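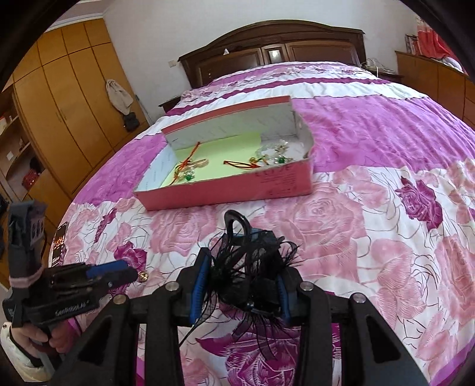

Box no. 2 open on the bed in the back room, before sorting.

February, 9:40 a.m.

Started on the ornament boxes today. The back room bed is the only flat surface long enough to lay things out on, so sorting happens there until Kidus clears the bench. Left the flowered bedding on. Small parts don't roll on it, and anything we drop lands soft.

Box 2 is the shallow red one. The cardboard is tired. The right wall is creased and has a bend in it, and the left wall leans out. I would not stack anything on it again. Saodah wants to keep using it because it fits the shelf. I say move everything to one of the Gomley trays and flatten this one. Not settled.

The yellow-green paper in the bottom stays with the ornaments for now. It is only a liner, but Zahira writes her lot notes on the liners sometimes and I want her to look at the underside before it goes out.

Method, same as for box 1:
Lift one ornament at a time, by the body and never by the cord.
Lay it flat and straighten the cord with fingers only.
Check where the cord enters the knot. Fuzz is fine, a broken strand is not.
Tag it, write it in the book, put it back on the same side of the box it came from.

Cord notes. The thin twisted red-orange cord is the one that gives trouble. Haziq tried wetting the ends on a spare length from the Trilluten spool and they swelled, so no water. A touch of wax held better. He used the block from the Sundqvist kit, which is nearly gone. Need to order more, and a finer needle while we're at it.

11:15. Aisyah came by with the old stock sheet. It gives 1,312 pieces for the whole store, all boxes together, but it was made before the Turkadier loan went back, so I am not using it for anything except the lot names. Some of the lots are under their old spelling. Wrote the new ones beside them in pencil.

Stopped at noon. 8 tags left on the roll, next one is in the drawer under the scale.

To do:
Ask Zahira about the liner paper.
Wax, needle.
Decide on the tray with Saodah.
Tag roll of 600, check the price before ordering again. Last one had weak glue and Haziq had to redo half of box 1.
Box 3 is still taped, leave it till the wax comes.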